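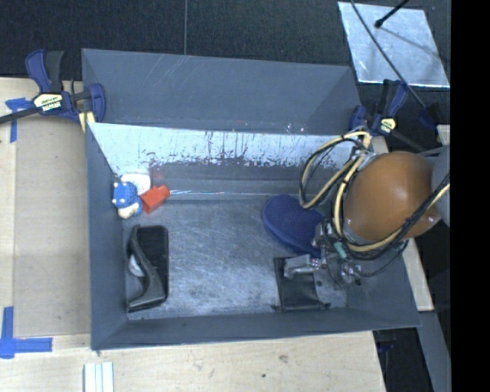 Grey bins, scratched from use.

Fruit on the ground

Ullden in January smells like jam. Apricots mostly, then the early plums, and by the time I got there the plums were winning. They were on the footpath, in the gutter, squashed flat outside the post office. Thirty-eight degrees and wasps everywhere.

I'd come up to write about drought. Wrong year for it. Good winter rain, no late frost, and every backyard tree in town had gone mad.

"You can't give it away," said Bríd Dunne, who was trying to. She had a card table at her gate and a sign that just said TAKE. Her tree went in the year her eldest was born and it's now bigger than the house. She's made jam, she's made chutney, she's made a thing with vinegar she wouldn't let me try. Freezer's full. Sister's freezer's full.

So where does it all go?

Mostly nowhere, is the answer. It drops and rots, or the cockatoos get it, or it goes in the green bin on top of the lawn clippings. Ullden has 400 houses near enough to the old orchard blocks to have a leftover tree or three, and the orchards themselves packed up when the cannery at Puvell shut. The trees didn't get the memo.

Then three summers ago Tülin Taşdemir knocked on a door.

She's a relief teacher, moved up from the coast, and she'd been looking at next door's apricots over the fence for a fortnight. Asked if she could pick them. The bloke said take the lot. She took the lot – two car loads – and then had the same problem he'd had, only now it was in her kitchen.

"I rang everyone I knew and I'd lived here five months," she told me. "So that was four people."

One of the four was Kiros Tefera, who runs the bakery on the main street and has a coolroom. He put a hand written list on the counter. Got fruit? Want fruit? Two columns. It filled up in a morning, he said, and he had to tape another sheet to the bottom, and then another one, until it hung down past the pies.

It's still a list. I kept expecting an app. There's a group chat now, for people who can pick at short notice, but the list is what runs the thing. Last summer 86 trees were on it. They picked a bit over what they could handle, Tülin says, and this year she's been stricter. No tree you can't reach with the orchard ladder. Nothing sprayed in the last month. Owner gets first go at the fruit, always, even if they say they don't want any, as they nearly always do want some once it's sitting there clean in a box.

I went out on a pick. Six in the morning, already warm. Emrys Lougher's place, out on the Escobedo road, four plum trees in a row and a dog that ate every one that fell. Emrys is in his eighties and used to pack for the cannery. He sat in a chair under the first tree and told everybody they were doing it wrong.

Roll it, don't pull it. Thumb off the bloom. Don't drop it in, place it.

I dropped plenty in. He noticed.

The trees are a variety called Ustska, or thats what he's always called them, and he spelled it for me twice. Small, dark, a bit sour at the skin. Never sold well fresh. The cannery took them because they held together in syrup. He reckons there are less than a dozen left in the district and four of them are his, and he's been giving out cuttings to anyone who'll stand still. I have one in a wet sock on my windowsill as I type this. No idea if it's alive.

By nine we were done and it was too hot to be outside. Back at the bakery the fruit was sorted on the benches, good, soft and jam. Good goes to the school and the hostel. Soft goes home with the pickers. Jam goes to Trinity Oyelaran, who has the church kitchen two mornings a week and a pot you could bath a toddler in.

Trinity doesn't measure. She looks at the fruit and tips sugar in until she's happy. Her jars pay for petrol, lids and the ladder – a good one, it replaced one that was frankly going to kill someone – and this season they should clear $3,000. She thinks the price is too low. Tülin thinks it's about right. They've been having that argument since before Christmas and had it again in front of me, quite cheerfully, over a tray of stones.

Will it last? Don't know. The trees are old. Some of the owners are too, and the new people tend to pull them out for a shed or a pool. One big frost in September and there's no season at all. Kiros shrugged at all of this. He had a list on the counter with 11 names in the want column and bread in the oven.

Bríd's table was empty when I drove out. The sign was still up. By the letterbox there was a fresh lot already coming down on the grass.

The list is at the bakery until the end of March. Bring your own box.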